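Why Are Some Walls Made of Brick?
October
By the Bridgate Museum of Building, Learning Department
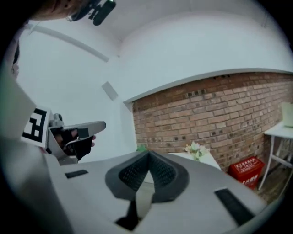

Brick is one of the oldest building materials that people still use every day. A brick is a block of clay that has been shaped and then heated until it is hard. Because bricks are small, one worker can lift them and set them in place by hand. Builders lay them in long, level rows, and each row is called a course. A brick wall inside a room is often left bare so that its color can be enjoyed. The wall in the photograph is made of orange-brown bricks, with darker ones scattered among them, and the lighter lines between the bricks are mortar. A low white table with pale flowers stands in front of it.

What is a brick made of?

Most bricks begin as clay, a kind of soil that is soft and sticky when it is wet. At a brickworks, the clay is dug from the ground, crushed, and mixed with water. Sand may be added so that the bricks do not shrink too much. The mixture is pressed into molds or pushed through a machine and cut with wires. The new bricks are called "green" bricks, even though they are not green in color. The word means that they have not yet been fired.

Green bricks must dry slowly. A brick that dries too fast may crack. When the bricks are dry, they go into a very large oven called a kiln. The kiln at the Plokholm brickworks, which lends objects to our museum, reaches nearly 2000 degrees Fahrenheit. A kitchen oven rarely goes higher than 550. After firing, a brick will not turn back into soft clay, even in heavy rain.

Why are many bricks red or orange?

Many kinds of clay contain iron. When iron is heated in air, it joins with oxygen and turns a reddish color. This is also why old nails turn red-brown with rust. Clay with little iron and plenty of lime can make yellow or cream bricks. The place of a brick in the kiln matters as well. Bricks close to the greatest heat may come out darker than the others – even when all of them were made from the same clay.

What does mortar do?

Mortar is the paste that goes between bricks. It is usually made of sand, water, and cement or lime. The bricklayer spreads it with a flat tool called a trowel, presses the next brick down, and scrapes away the extra. As the mortar hardens, it holds the bricks together. It also fills the small gaps, because no two bricks are exactly the same shape.

Bricklayers do not usually stack bricks directly on top of one another. They move each course sideways so that every brick rests on 2 bricks below it. The pattern is called a bond. If the joints all lined up, a crack could run straight down the wall.

Does a brick wall hold up the building?

Sometimes it does. A wall that carries the weight of floors or a roof is called a load-bearing wall. In many newer buildings, the weight is carried by steel, wood, or concrete, and the brick is a thin outer layer called a veneer. It is often difficult to tell the difference by looking.

Words to know

Bond – the pattern in which bricks are laid.
Course – one level row of bricks.
Kiln – a very hot oven for baking clay.
Mortar – the paste that joins bricks together.
Veneer – a thin layer that covers something else.

Something to try

Collect a set of toy building blocks that are all the same size. Build one wall with the blocks stacked in straight columns. Build a second wall in which each block covers the joint between the blocks below. Push gently on the middle of each wall with one finger and observe which blocks move. Write down what you notice, or draw it.

Classes visiting the museum may see bricks at different stages of making in the Admasu Gallery, Room 301. Visitors are welcome to touch the bricks on the low shelf.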